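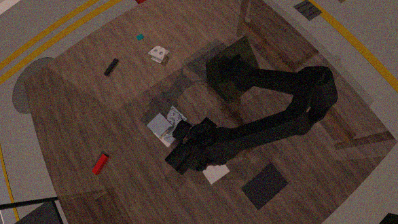 What does it cost to get a robot arm?

A robot arm costs a lot of money, so people plan before they buy one. The price of the arm is only the first part.

The arm needs a gripper, which is the part that works like a hand. It needs a strong table. It needs a computer to tell it where to move. Someone has to learn how to run it, and that takes time.

At Clemunano, Dorottya Illés keeps a list of everything her team must pay for. It has 17 lines. Only 4 are for the arm itself.

She also saves money for repairs. Gripper fingers wear down and cables break.

Try it: pick a job for a robot arm. Write down each thing you would need to buy.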